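Garment Folding Sessions: Call for Participants
Posted May 15, 2020

Hestau is looking for adults to take part in a study of how people fold light clothing at home. The work is done at our rooms in Westerberg. It is seated or standing work at a table, with short breaks.

What the work involves

Each participant folds a basket of everyday garments, one piece at a time, on a cloth-covered surface. Most pieces are tops: camisoles, tank tops and T-shirts. The garment is first laid flat with the hem toward the participant and the neckline toward the wall. Straps are to be left as they fall. Folded pieces go in a stack at the back right. 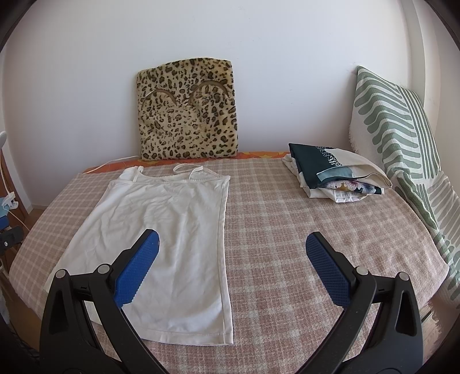 White camisole laid out flat, neckline toward the wall.

Garments with thin straps are the main interest of this round. They slide and bunch more than sleeved tops, and they take longer to square up. Participants may use any folding method they know. No method is taught or corrected during a session.

A session lasts 40 minutes. Each participant completes six sessions in June, with no more than one per day. Session times are agreed in advance and can be changed once.

The surface

The top cover is a pink and cream plaid cloth with a soft face. An orange cloth with a yellow pattern lies under it and shows along the far side. A leopard-print cushion stands against the wall at the back and should stay where it is.

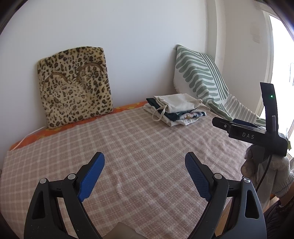 Ripples in the plaid may be smoothed by hand between garments, but the cloth should not be pulled tight or removed. If it shifts far enough to uncover the front edge, stop and tell the session lead.

Requirements

Age 18 or older.
Able to stand or sit at a table for a full session.
Full use of both hands.
No known allergy to laundry detergent or plush fabrics.
Rings and bracelets removed before starting.

Experience in laundry or retail work is accepted but not required. People who rarely fold clothes are also eligible.

Payment

Participants are paid per completed session, at the rate stated in the agreement. A session stopped by the session lead is paid in full. A session stopped by the participant is paid by the minute.

How to apply

Use the Plesideck form and select "Westerberg, light garments." Enter your height, your dominant hand and two time slots that suit you. There are 20 places in this round. Applicants who took part in the Cetano towel study may apply again.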